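I've been making corn on the cob in a saucepan for years, and I still get asked how I do it without hauling out the giant stockpot. So okay, Reiko, and everybody else who wrote in after the potato salad post — this one's for you!

## What you need

- corn, as fresh as you can get it
- a saucepan with a lid (mine is a medium one, and it's plenty for two people)
- a spoonful of salt
- butter, and lots of it

You don't need a steamer basket. I bought one from Kestitz once and it lives in the back of a drawer with the melon baller.

## Check that it fits first

I know this sounds silly, but do it before you turn on the stove! Husk the corn, rub off as much silk as you can with a damp paper towel, and then hold a cob over the pan. If it lies down flat inside, great. If it doesn't, snap it in half. Grab it with both hands and bend it quickly, like you're breaking a stick, and it'll usually go right through the middle. My sister-in-law saws at hers with a bread knife and gets kernels all over the floor.

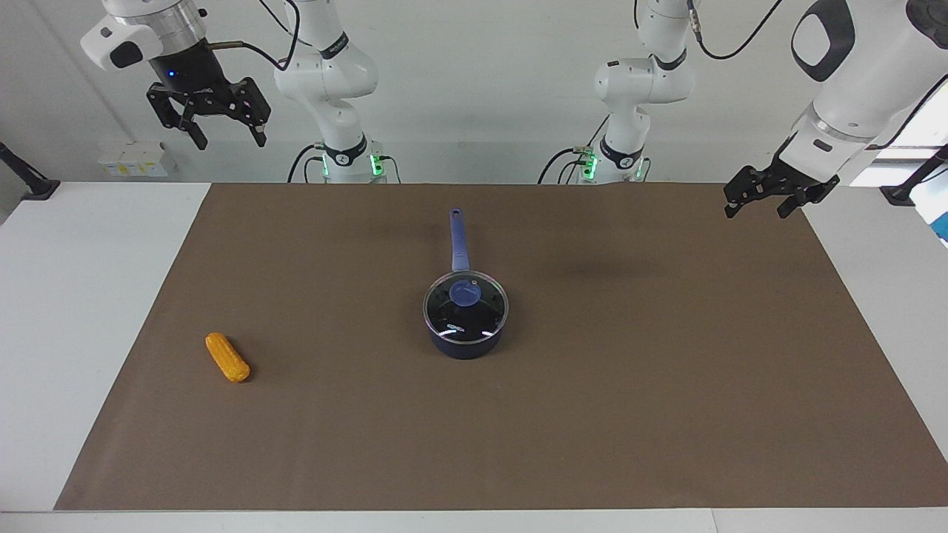 I like a lid with some glass in it for this, so I can peek without letting the steam out. If yours is solid metal, just set a timer and leave it alone.

## Cooking it

1. Pour in enough water to cover the corn. I use 600 ml in my little pan for one broken cob, but go by eye, and keep the water well below the rim.
2. Add the salt, put the lid on, and bring it to a full boil. (Some people swear salt makes the kernels tough. I've never noticed.)
3. Lower the corn in with tongs. Please don't drop it in from up high, I have splashed myself doing that more than once.
4. Put the lid back on, turn the heat down to medium, and give it 5 minutes. If the corn has been in your fridge all week, give it a couple more.
5. Lift it out and let it drain on a clean dish towel for 30 seconds, so the butter sticks and doesn't slide off onto the plate.

Turn the pan handle in toward the back of the stove while it boils, especially if you've got little ones running through.

## Butter and extras

Plain butter and black pepper is my favorite. Ville Kettunen left a comment last summer about mashing lime zest and chili powder into soft butter, and I tried it and ate the whole batch — so good! It keeps in the fridge for a few days if you wrap it up tight.

Leftover corn gets cut off the cob and goes into scrambled eggs the next morning. Save the bare cobs in the freezer too, they make a really nice broth for chowder.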